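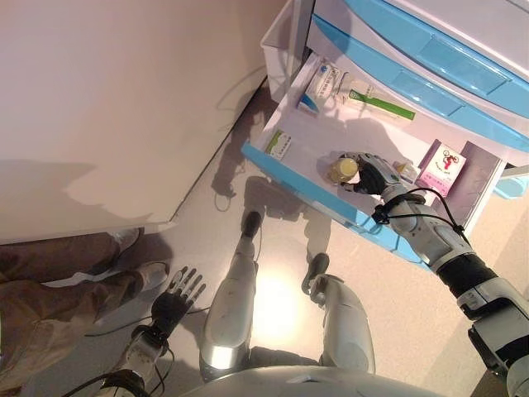

Right hand in the medicine drawer at Stumport.

I rewrote our rules for drawer work on Sunday, April 21, 2024. The old sheet dated from October and had 10 rules, too many to remember. Now there are 3. Keep the feet still while a hand is inside a drawer. Let go of one item before reaching for the next. Stop if a person steps within arm's reach – no exceptions.
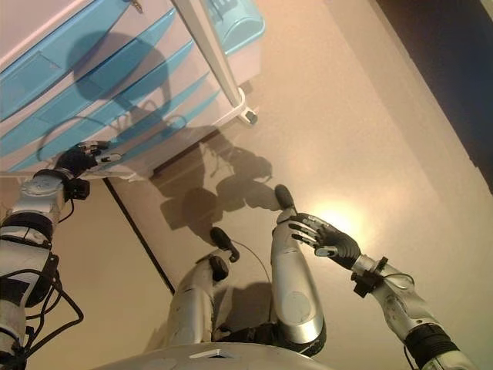

The cable rule moved to the setup sheet, where Seo had it from the start. Lellano still wants a speed limit added. I'll post that version when it's done.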